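Subject: Re: [dolville-airgun] Pellets keyholing at 20 yards

Evanthia Zervas wrote:
> I moved my Thursday practice from 11 yards out to 20 and the
> groups fell apart. Some of the holes are long ovals, like the
> pellet went in sideways. Same tin I have used all winter. Is the
> barrel worn out, or should I clean it first? The rifle is the
> break barrel I got from the Imano shop, no scope, open sights.

Evanthia,

I would not blame the barrel yet. Oval holes mean the pellets are tumbling, and on a spring gun that is usually a dirty bore, a damaged crown or pellets with bent skirts. Start with the bore. Run dry patches from the breech end until they come out clean, then shoot a few to settle it before you judge a group.

Next look at the muzzle under a bright light. Drag a cotton swab outward over the edge of the crown. If it snags fibers in one spot, you have a burr and that needs fixing before anything else.

Then sort the tin. Roll the pellets on a flat surface and set aside any that wobble. I shot 76 from one old tin in February and every bad flier came from the dented ones.
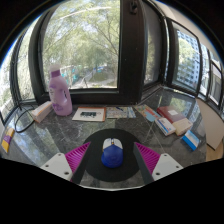
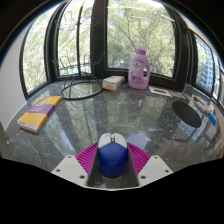
Breech seals are worth a check too, though a leaking one mostly costs you velocity. Hold a strip of tissue over the closed breech and fire a pellet at a safe backstop. If the tissue jumps, replace the seal. For rolling pellets you want a hard, smooth top like that gray marble counter, and keep them off anything soft like the round black mouse pad, where a bent skirt is harder to spot.

If it still keyholes after all that, shoot 3 groups with a different head size and post the results. I can bring a sample tin to the Badedeo range for you to try.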